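4.2 Applying the second coat

These steps cover Serkia interior wall paint in low sheen and matt finishes. For Serkia trim enamel, see section 5.

Before starting, check that the first coat is touch dry along the skirting and in the corners. These areas dry last.

1. Stir the paint with a flat paddle, lifting from the base of the tin. Do not shake.

2. If more than one tin is needed for the room, combine them in a Daza mixing pail to even out the colour.

3. Cut in along the ceiling line and corners with an angled brush. Work one wall at a time.

4. Load the roller and apply in overlapping vertical passes. Keep a wet edge. Deep colours, including the blue-greens, show lap marks more readily than pale ones.
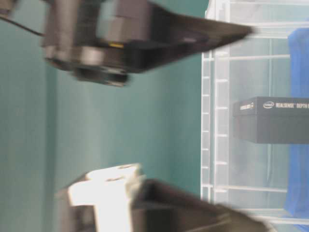

5. Lay off each section from top to bottom with an unloaded roller, using light pressure.

6. Remove masking tape within 30 minutes of finishing the wall, pulling back at a low angle.

Note: Red and yellow bases may need 3 coats over a grey undercoat.

Caution: Do not apply below the minimum temperature printed on the tin. Keep windows open during application and for 2 hours afterwards.

Caution: Do not rinse brushes or rollers into a stormwater drain.

4.3 Touching up

Use paint from the same batch.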